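Zisevport Film Chart: Frequently Asked Questions

What does the chart cover?
The chart lists weekend and total ticket sales for films playing in Zerkska. It counts 540 screens, from the large chains down to single-screen houses.

When is it updated?
Estimates go up at noon after each weekend. Final numbers replace them two days later – check the label at the top of the column to see which set you are reading.

Why did a film's total go down?
Estimates include a guess at late-night sales. If the final count is lower, the total drops.

How many screens does a film need to be listed?
Two. Festival showings and private bookings are left out.

What was the widest local release so far?
Prustetti, a family comedy, which opened in February on 200 screens. Its sequel is listed separately.

Why does Raju appear twice?
The original and the dubbed version were sold as separate titles. The combined total is in the notes column.

Do you count 3D surcharges?
Yes. We report what customers paid at the box office, including surcharges and local tax. Online booking fees are not counted. 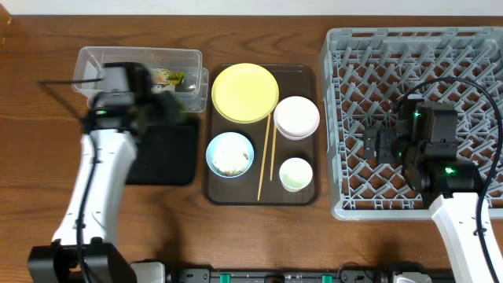 Serving tray and dish rack on a wooden tabletop.

Can I download older charts?
Yes. The archive holds 589 weekly charts as spreadsheets. The earliest ones have no screen counts.

How do I report a mistake?
Use the contact form and give the film title and the chart week. Corrections are marked with an asterisk – the old figure stays in the notes.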